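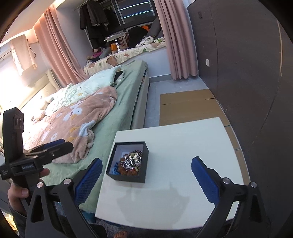 Plendbridge publica regras para recolha de dados de manipulação com pinças manuais

20 set. 2023

A Plendbridge publicou a primeira versão de um guia de boas práticas para a recolha de demonstrações de manipulação com pinças manuais em habitações. O documento, de 27 páginas, foi redigido por Shabani Sang e Bjartur Ravn e abrange a preparação do espaço, a calibração do equipamento e os critérios de aceitação dos registos. A aplicação é voluntária.

O guia divide-se em 7 capítulos. O mais extenso trata dos objetos pequenos e deformáveis – pulseiras, cordões, fios de contas – que mudam de forma a cada preensão e não admitem uma posição inicial única. Para estes casos, o texto abandona a exigência de um gabarito fixo e pede que o operador varie a disposição das peças entre repetições, mantendo inalterada a posição do recipiente de destino durante cada série. 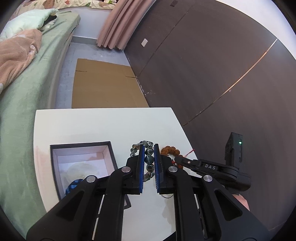
Pinça manual apontada a uma pulseira de contas; à direita, uma segunda pinça sobre outra pulseira.

Nas tarefas a duas mãos, as duas pinças devem ser calibradas na mesma sessão e identificadas separadamente nos metadados. A abertura das garras é verificada antes da primeira repetição e de novo após cada substituição das almofadas de contacto. Um registo em que uma das pinças perca a sincronização é rejeitado por inteiro, mesmo que a outra tenha dados válidos.

Quanto ao espaço, o guia aceita divisões mobiliadas e em uso corrente, sem fundo neutro. Exige, em contrapartida, autorização escrita do residente, remoção de documentos com dados pessoais e superfície de trabalho estável. A iluminação pode ser natural ou artificial, mas não deve ser alterada a meio de uma série.

Cada tarefa requer um mínimo de 800 demonstrações aceites, repartidas por pelo menos três locais. As tentativas falhadas não são apagadas: ficam arquivadas com um código de causa, numa pasta própria.

«A maior parte das rejeições que analisámos resultava de metadados incompletos», afirma Ravn, responsável pelo capítulo de validação. Segundo Sang, a tabela de códigos de falha foi a secção que mais revisões exigiu.

A Hedegaard e a Dikau comentaram o projeto de texto. A Fundale pediu que a calibração fosse repetida a cada hora, proposta que ficou fora desta versão. O período de comentários está aberto e a revisão seguinte está prevista para fevereiro.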